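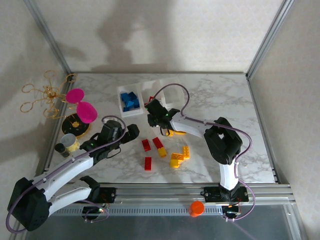 The Storero people give you 40 days to send the thing back, and by the middle of July I had used up nearly 20 of them just walking past the box. I write up gadgets for the Bautista Shopper (circulation 622, and I suspect I'm related to a good part of it), and my editor wanted 600 words on the Storero two-arm sorting kit. "Does it sort," she said. "That's the whole piece. Does it sort."

So I cleared the sewing room and put it together. It took me two evenings and one phone call to the help line, where a very patient man asked me whether I had plugged in the left arm. I had not plugged in the left arm.

The kit does toys, mostly. You tip your bricks out on the table, you tell it what goes with what, and the two arms pick them up and drop them in a bin. Red with red, yellow with yellow, that kind of thing. My first evening it did a handful of bricks while I ate a sandwich, and I'll admit I clapped. Out loud, alone, with mayonnaise on my thumb!

Then I got greedy and gave it the button tin.

You have to understand about the button tin. It was my grandmother's, and when she died it went to my mother, and when my mother moved to the apartment it came to me, and not one of us had ever gone through it. You opened it, you looked for a white one, you closed it. There were buttons in there from coats that were gone before I was born. I figured it would make a nice test for the article (small parts, mixed colors, very fair) and I poured a scoop of it onto the table and went to bed.

In the morning it had stopped. There was a message on my phone that said ITEM UNCERTAIN, PLEASE ADVISE, and under it a button to press for KEEP and a button to press for SKIP. The left arm was holding something up, not very high, the way you'd hold a thing up to the window.

It was a brass button with an anchor on it. I knew it right away. It came off the blue coat my grandmother wore to the lake, the one she let me sit under when the wind got up, and I'd had that exact anchor pressed against my cheek so many times I could have drawn it for you. I hadn't thought about that coat in years.

I pressed KEEP. The arm put it down on the near side of the table, away from everything else, and went back to work.

It went on like that all week. It would do the shirt buttons by itself, no trouble, click, click, click, and then I'd be at the store or in the dentist's chair and my phone would buzz. ITEM UNCERTAIN. A green glass one. A wooden toggle with tooth marks in it (mine). A thing that wasn't a button at all but a tiny hinge, and I called my mother about that and we were on the phone for an hour, and somewhere in there she told me about a jewelry box my grandfather broke and mended and broke again, and how my grandmother hid the hinge so he'd quit.

My mother started calling me, after that. "Has it asked you anything today?"

I called the help line again and got the same man. I told him it was stopping a lot. He said there was a setting for that, I could turn the uncertainty down and it would make up its own mind, most customers did, and it went a good deal faster.

I asked him what it did with the ones it wasn't sure of.

"Skips them," he said. "They go in with the rest."

I thanked him and said I'd leave it where it was.

The 40 days ran out on a morning when I was under the table, looking for a pearl one that had rolled. I remembered at lunch. The box was in the hall with the tape still on the flaps, and I cut it up for the recycling.

I turned the piece in late. My editor read it standing up and said it was very nice but it was mostly about a coat, and did it sort?

I said it sorted. She put that in as the headline.

My phone is buzzing now, as a matter of fact. Hang on.

Recent stories
The Night Bus to Gostov
Eleven Ways to Fold a Map
My Brother's Stestex Mower
What the Ice Cream Truck Plays in Winter
A Key for the Other House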